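首页 | 分类索引 | 最近更改 | 随机条目 | 帮助

库库特斯塔德双臂操作课程

库库特斯塔德双臂操作课程（Kukutstead Bimanual Course，学生中常简称“双臂课”）是库库特斯塔德技术学院开设的一门机器人学选修课程，由讲师德里克·怀特利（Derek Whiteley）负责。课程面向高年级本科生，内容为双臂机器人的协调控制、抓取规划和误差记录。每个学期招收学生20名，分为4个小组。

历史

课程的前身是学院机器人社的一个课外项目。当时社员使用两台单独的机械臂，分别由两个人操作，因此配合比较困难。2018年2月3日，学院批准把这个项目改为正式课程，并在同年5月进行了第一次结课展示。早期的控制程序名为Zastar，由学生德克兰·赫弗南（Declan Heffernan）编写，后来经过多次修改，现在仍然用于教学。

课程内容

课程共15周。前半部分讲授运动学、坐标变换和夹爪的力控制，学生先在仿真环境中完成练习。后半部分为实机操作，各小组轮流使用实验室的双臂机器人。

实机部分的基本练习称为“交接”，即一只手臂把物体交给另一只手臂，中间不放回桌面。练习所用的物体包括木块、软管和半透明的圆筒。圆筒的练习一般被认为较难：两个夹爪从相对的两侧接近同一个物体，如果其中一侧先用力，物体就容易倾斜。 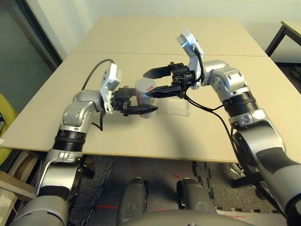

考核方式

成绩由三个部分组成：仿真作业、实机操作和书面报告。实机操作考试中，学生可以申请重做一次，但是必须先说明第一次失败的原因。书面报告要求附上完整的操作记录，包括没有成功的尝试。

到目前为止，各届学生提交的交接记录共有2,932条，保存在名为Ķēniņš的课程数据库中。校内师生可以查阅，校外人员需要向讲师提出申请。

相关活动

成绩较好的小组可以参加乌雷德霍尔姆杯（Uredholm）学生操作赛。该比赛的规则与课程练习相近，但是物体的种类在比赛当天才公布。有些学生认为准备比赛占用的时间太多，所以课程后来规定，参赛不计入成绩。

参见

双臂机器人
抓取规划
学生机器人竞赛

分类：机器人学课程 | 学生项目 | 双臂操作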